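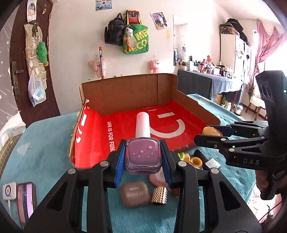
Mauve polish with a shooting-star design.

What exactly does the early alert system predict?

By Huiling Xu
January 13, 2019

The provost's office at Ellby wants to renew the contract for Prutico, the software that tells advisers which students are likely to leave. The proposal comes to the faculty senate this semester, and the summary that went out with it is cheerful. The system, it says, identifies at-risk students with "over 90 percent accuracy." I have read that phrase several times now and I still don't know what it means.

Accuracy at what, measured when, and compared with what? Suppose a college keeps nine out of ten of its first-year students from one fall to the next. I could announce in September that every one of them will be back, do no work at all, and be right 90 percent of the time. I would also have missed every student who left. A single accuracy figure hides this, and anyone who sells prediction for a living knows it. The summary gives no retention rate beside its claim, so a reader has no way of telling whether the software beats a person who shrugs and says they'll probably stay.

The other number in the summary is 924, the number of students flagged last year. I asked how many of those students left. The answer I got was that the figure was "not the right way to look at it," since a student who was flagged, got help and stayed would count as a success for the program. Fair enough, some of them would. But look at where that leaves us. If a flagged student leaves, the system was right. If a flagged student stays, the system worked. I can't think of a result that would count against it, and I would not let a sophomore get away with that in a research methods paper.

There are ordinary ways to find out. The system was switched on for the whole college at once, which was a pity, but the old records still exist. Run the model on students from before the contract and see who it would have picked. Or take the students who fell just short of the cutoff for a flag and compare them with the ones just over it. Neither of these would cost much, and the institutional research staff could do them in their sleep. They tell me they haven't been asked. They also tell me they don't have the list of variables, which the company treats as its own property.

That last part bothers me more than the arithmetic. When I asked what goes into a risk score I was told grades, credits attempted, logins to the course site, and "other engagement and background factors." I'd like to know what a background factor is. If it means the high school a student went to, or whether her parents went to college, or the state of her financial aid, then we are sorting people by things they can't change and then calling it engagement. Perhaps it means nothing of the kind. We're paying for the product and we ought to be able to find out.

Advisers, for their part, are not of one mind. A few I spoke with like having a list to start from in the morning. Others say the list is mostly students they were already worried about, plus a number of people who turn out to be perfectly fine and are a little alarmed to hear from them. One described calling a student with a high risk score and learning that she did all her reading in the library on paper and seldom logged in to anything. She wanted to know if she was in trouble.

The supporters of the contract like to bring up Kesau, where a similar system went in and retention rose by 3 points in the following year. I looked up what I could. Kesau also hired more advisers in that same period and stopped dropping students from their classes over small unpaid balances. Any one of those could account for the gain. My own guess, and it is only that, would be the balances. A student who gets dropped from all her courses in October over a library fine and a parking ticket doesn't need a model to explain why she isn't around in the spring.

We still do that here, by the way. The hold policy was last reviewed in May, and the review recommended "further study." I would have liked to see that study get the money that went to the dashboard.

I don't think the people behind the proposal are acting in bad faith. They are under pressure to show the trustees something, and a dashboard is easy to show. The Yan report, which everyone on this campus quotes and which I suspect few have opened, did call for "timely use of student data." It also called for smaller advising loads, in the very next paragraph, and I have yet to see that line on a slide.

The renewal would run for two years. Before we vote I'd ask for the following, in writing: the retention rate for flagged and unflagged students, the full list of variables, the results of the model on past years, and the cost of the contract expressed in adviser salaries. If the numbers are good I will say so in this newsletter and vote yes. If the company won't release them, that seems to me enough of an answer to vote on.

Comments from colleagues are welcome, including from those who think I have this wrong. Please send them before the next senate meeting so that they can be passed to the provost's office along with the questions. Advisers who would prefer not to be named should say so in their message.

Recent items
Who reads the course evaluations?
Adjunct office space: the new map and the old problem
General education review, part two
What the trustees heard about enrollment
Letters: in defense of the late drop date

Contact the newsletter | © 2019 Ellby Faculty Newsletter | Back to top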